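Home Forums New posts Members Search

House rules for wearable gripper sessions: clothes, cables, what to write down 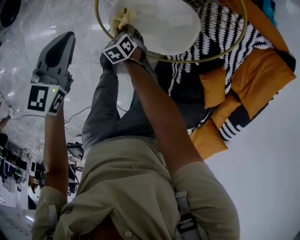 **Before the operator puts on the harness**

ritva_p wrote:

Hello all. I am writing a rule sheet for our recording sessions with hand-held grippers, and I would be glad for corrections. English is my third language, so please tell me also if a sentence is not clear. The work is household tasks, at the moment laundry bags and clothes. My draft:

1. Closed shoes only. No socks, no sandals.
2. Sleeves are rolled above the wrist, so that the cloth cannot slide over the marker cube.
3. Both harness buckles are closed and pulled by a second person.
4. Cables on the floor are taped or moved out of the standing area.
5. The status light is checked before every take. If it is not green, we don't record.
6. No take is longer than 6 minutes.

My question is mostly for rule 4. Our lab has a polished floor and the tape comes off after one day. What do others do?

Ritva Pelkonen

tetmont_dave wrote:

Rule 4 is too soft. "Taped or moved" will always become "moved a little bit". A thin black cable near the feet is a trip hazard for a person who is looking at the hands. At Tetmont we mark a square of 2 meters and no cable may enter it, taped or not.

ritva_p wrote:

Thank you. In our room I can't do this, the desks are too near. In my picture you see cables on the floor beside the operator's legs, and this is the kind of situation I want the rule to cover. Would a low rubber cover be acceptable, in your opinion?

tetmont_dave wrote:

A cover is one more edge to step on. I would turn the operator so the cables are behind the desk side. But if you must, then a cover in a bright color.

mhuanca wrote:

I don't agree about the cover. We have used flat ones at Pickering since May and I have no stumble in the log. What I would change is rule 2. Rolled sleeves are fine for the forearm, but the bigger problem for us is the object. When the hand pinches a soft bag, the fabric can come up in front of the cube on the wrist and the tracking is lost. So I propose: "at least one marked face stays free of cloth during the whole grasp." Then it doesn't matter if the cloth is the sleeve or the bag.

Maribel Huanca

ritva_p wrote:

Maribel, this is much better than my sentence. I will take it. Must the operator judge it alone, or the second person?

mhuanca wrote:

The second person. The operator has enough to do.

fuvia_kt wrote:

Are you following any published standard, or is this only in-house? I ask because our safety office wants a number they can look up.

ritva_p wrote:

In-house. I did not find one which fits to a person wearing the grippers. The robot documents I read speak about a machine and a person next to it. Our sheet has only our own document number, 2726, and your office will probably not like it.

tetmont_dave wrote:

Then please don't call it a standard in the title, call it a working instruction. People read "standard" and think somebody outside has checked it.

ritva_p wrote:

Agreed, I changed it. Revised version, 2020-08-26:

1. Closed shoes only.
2. At least one marked face of each cube stays free of cloth during the whole grasp. The second person watches this and stops the take.
3. Both buckles are closed and pulled by the second person.
4. Cables go behind the operator. Where it is not possible, flat cover in bright color.
5. Green light before every take, otherwise no recording.
6. Maximum 6 minutes, then pause with the grippers put down.
7. Wire rings and frames are checked by hand for sharp ends before use.

Number 7 is new, I added it for the bags which hang on a wire ring.

fuvia_kt wrote:

On 6, how long is the pause? We do some 3 minutes and people still complain about the shoulders.

mhuanca wrote:

Check the straps first. With the old Taviseck harness we had the same complaints, and after we set the straps again for each person it was better. I would leave the length of the pause to the operator.

tetmont_dave wrote:

I would not. Operators always say they are fine. Write a minimum.

ritva_p wrote:

I will write 3 minutes as minimum and the operator can take more. I will ask our people next week and post here what they say about the shoulders.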